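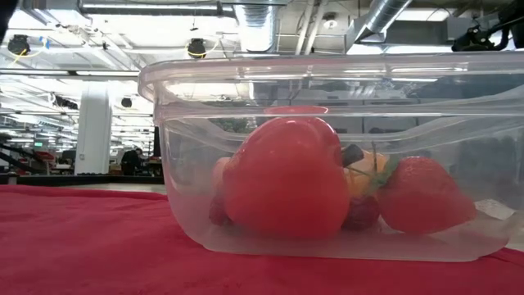
tappet_lash replied:
I'd drop the transparent container before touching the policy. Depth on clear plastic is unreliable with almost any structured light sensor, and most of your rim collisions probably come from that. Use an opaque box of the same size and compare.

dh_bimanual (thread starter)
Can't. The Dridholm project rules specify a transparent container for the fruit task, and they are fixed until July. We don't use depth in the policy anyway. Input is RGB plus joint positions. Depth is only used offline, in Asier, our labeling script.

Numbers as of 14 May 2026: 626 episodes recorded, 500 kept after filtering. Evaluation is 100 trials, and 18 of those failed on rim contact. The rest of the failures are ordinary missed grasps on the small berries, and I'm less worried about those.

tappet_lash
OK, then depth is not your problem. Is the rim height hard-coded anywhere?

dh_bimanual
No. The release point is learned. Cloth tasks go through the same network, same two arms, same table.
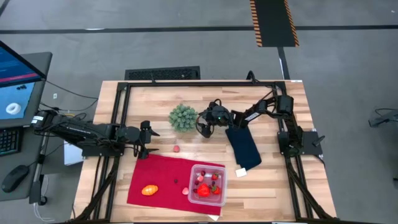 Release height over the cloth is a few centimeters lower than over the container, and I suspect the network is averaging the two. When I train on the fruit episodes alone, rim contact mostly goes away, but the folding half of the grade requires one model for both. Task label is a one-hot vector concatenated after the image encoder. Maybe that is too late in the network.

ohmslaw_b
It is too late. We had the same thing in the Gistodness club last year. Put the task label in earlier (FiLM layers or similar) and retrain. It cost us one overnight run.

tappet_lash
Disagree. A one-hot after the encoder is fine if the action head has any capacity. I'd look at how the episodes were filtered first. If you threw out every demo with a rim touch, the model has never seen a recovery.

dh_bimanual
We did throw those out. The handout says to.

ohmslaw_b
The handout is right for a first model. Recovery demos from students who are new to teleop are mostly noise – the operator backs off, waits, tries again, and the pauses end up in the data.

tappet_lash
So trim the pauses. Deleting the whole episode is a waste.

dh_bimanual
The raw files are still on the lab drive, so I can check both. Plan:
1. Same architecture, rim-touch episodes added back with idle segments trimmed.
2. Original 500, label moved into the encoder.
Same seed and same evaluation layout for both. Will post the failure counts.

ohmslaw_b
Post the gripper height at release as well, split by task. If the two distributions overlap you'll know which of us to ignore.

tappet_lash
Agreed on the plot. What control rate are you logging at?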